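Godivby Room Scheduler

Godivby Room Scheduler is a room booking and display management system for meeting rooms, classrooms and shared work areas. It combines a central scheduling server with wall-mounted touch panels that show whether a room is free or in use. The software is developed by Closlow, a company that supplies control and signaling products for commercial buildings. It is used mainly by universities, local government offices and mid-sized businesses.

Overview

The system connects to an existing calendar service and reads the bookings held there for each room. Each booking is then passed to the panel assigned to that room, where the name of the meeting, the organizer and the start and end times can be shown. Administrators may hide any of these fields. A booking made at the panel is written back to the calendar, so that both records stay the same.

Rooms are arranged in a tree of sites, buildings and floors. Settings made at a higher level apply to every room beneath it unless they are replaced at a lower level. A single server supports up to 524 rooms. Larger installations use two or more servers that share one administrator account list but keep separate booking records.

History

Development began under the working name Kiani as an add-on to an earlier Closlow lighting controller. The first version could only show a fixed daily schedule, which had to be entered by hand. Sidra Tarar, who led the software group at the time, proposed that the scheduling functions be separated from the lighting product and sold alone. The calendar connection was written the following year, and the product was given its present name when it left trial use.

Version 3 was released on August 6, 2019. It replaced the desktop administration program with a browser interface and added support for panels powered over the network cable. Version 3.1 followed in October of the same year and corrected a fault in which repeating meetings were shown one hour late after a change to daylight saving time. Support for the original serial-connected panels ended with this release.

Components

The server software runs on a dedicated computer or as a virtual machine. It stores booking records for 200 days by default, after which they are removed during the nightly maintenance period. The storage period can be changed by an administrator with full rights.

Panels are made in two sizes and share the same firmware. Each has a status light along both sides, which shows green for a free room and red for an occupied one. A panel that loses its connection continues to show the last schedule it received and displays a warning symbol until the server can be reached again.

An optional occupancy sensor, sold under the name Tresport, reports whether anyone is present. If a booked room remains empty past a set waiting period, the system can cancel the meeting and return the room to the list of available spaces. Sensor reports are stored without any personal information.

Room views

Version 3 introduced room views, which allow a picture to be attached to each room record. The picture appears in the browser interface when a user compares available spaces.

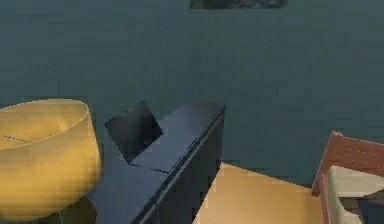
The server accepts pictures for room views in the common file formats. Each is reduced to a standard width when it is uploaded, and the original file is not kept. The interface draws its room labels in white or black text according to the average brightness of the picture. A rendering dominated by a muted teal-gray surface can therefore receive a different label color from one in which a yellow lampshade fills most of the view. Administrators may override the automatic choice for any room.

Licensing

The software is licensed by the number of panels connected, with the smallest license covering 79 panels. Occupancy sensors do not count toward the total. A license remains valid if the server is moved to new equipment, but it must be activated again through the Closlow support site. Updates within the same major version are included.

Reception and use

The largest recorded installation is a university group with 3,121 panels divided among several servers. Early customers criticized the limited reporting tools, which could not compare rooms in different buildings. A revised reporting module was added in version 3.2, with results available as tables or as files for use in a spreadsheet.

See also

Calendar server
Digital signage
Occupancy sensor
Power over Ethernet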